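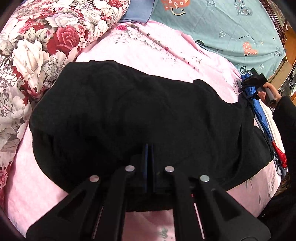
Prasex pair kit for student garment folding

Two-hand kit for clubs and classes doing cloth work. Same set the Mwaipopo team folds with, same bolts, same finger pads. Sold as a pair only, singles on request when we have spares (rarely).

What you get
2 hand-held grippers, black, four-pin linkage, assembled
Blue finger pads, fitted
Spare pads, one bag
Pivot pins and clips, one bag
Hex key
Printed task cards for the fold league, shirts thru sweaters

Weight 900 g each with the mount on. Opening at the tips is 135 mm. Handle fits a teen or adult hand, younger kids will want both hands on it and that won't work for folding.

What it's for
Person holds one in each hand, does the fold, the log goes to the team's laptop, the team trains on it. No arm needed to start. Most clubs get through a whole fall on just the grippers and borrow arm time later - that's how the league is set up.

Clothes are the hard event. Dark tops especially, on black cloth the seams and sleeves are tough to pick out, so practice on those early. Do some runs on patterned bedding too and not only on a clean table. Judges like a messy background and so should you.
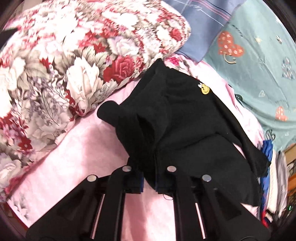 Do we need to buy the practice clothes from you?
Bring whatever's in the drawer. The league only asks for a mix of thick and thin, and nothing with metal zippers becuase they chew the pads.

Pads and care
Wipe with a damp cloth, no alcohol. Swap when the grip goes slick. Pins get one drop of light oil a month, less if the room is dusty. Don't over tighten, the jaws should close with one finger. If one side lags check the clip on the inner pin first.

Folding notes from the Mwaipopo team
Start flat. Pinch the edge, not the middle. Second hand holds, first hand moves. Call out loud before you switch. Bad run - keep it, label it, go again.

School orders
POs fine. Write to Beverley Rakena at the Nistus desk, put the club name in the subject line. Loaner pairs go out in order of asking, return shipping is on you.
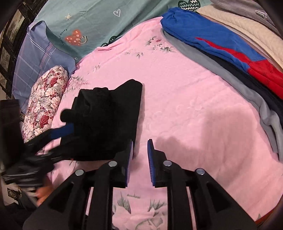
GUKVILLE, October - Fold league sign-ups are open for the new season. Teams of up to four, middle and high school in seperate brackets. Round one is T-shirts and sweatshirts, round two adds knits and anything long. Bring your own pair or reserve a loaner when you sign up. Doors 9 a.m., check-in closes at 9:30, logs due before lunch.

Pair kits ordered this month ship with the new task cards. Older cards still ok for round one.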